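Eltgate Building, second floor: workroom inspection checklist
Inspected: Apr 30, 2021
Inspector: Teodoro Gallardo
Previous inspection: February

1. Exits and aisles
Exit door opens fully from inside. OK
Exit sign lit. OK
Aisle to exit clear. FAIL. Two cartons moved during inspection. Occupants to store cartons on the shelving.

2. Fire equipment
Extinguisher on bracket, pin and seal in place. OK
Tag current. OK
Smoke detector free of dust and paint. OK. Cover replaced after the February visit.

3. Work surfaces
Tables level and stable. OK
Glass items kept back from table edges. OK
Cables off the floor at walkways. OK
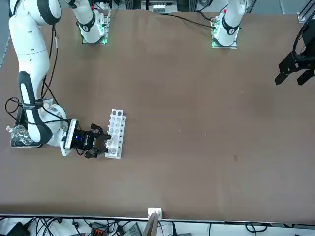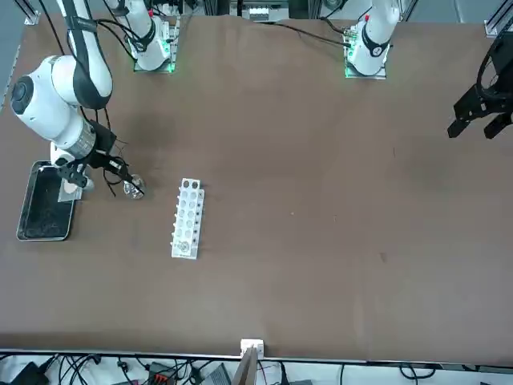

Item 3, brown worktable, both views.

4. Electrical
Outlet covers intact. FAIL. Cover cracked at outlet 6, north wall. Replace within 20 days.
Panel door closes and latches. OK
Extension cords not used as permanent wiring. OK

5. Storage
Shelf load at or below posted limit of 300 lb. OK
Heavy items on lower shelves. OK
Ladder feet and locks sound. Not checked. Ladder was on loan to the Lunel Street office.

6. First aid
Kit stocked and in date. FAIL. Eyewash bottle missing. Reorder from Kobori.

Open items: 1, 4, 6. Ladder to be checked at next visit.
Copy to: Trenilgate Property Office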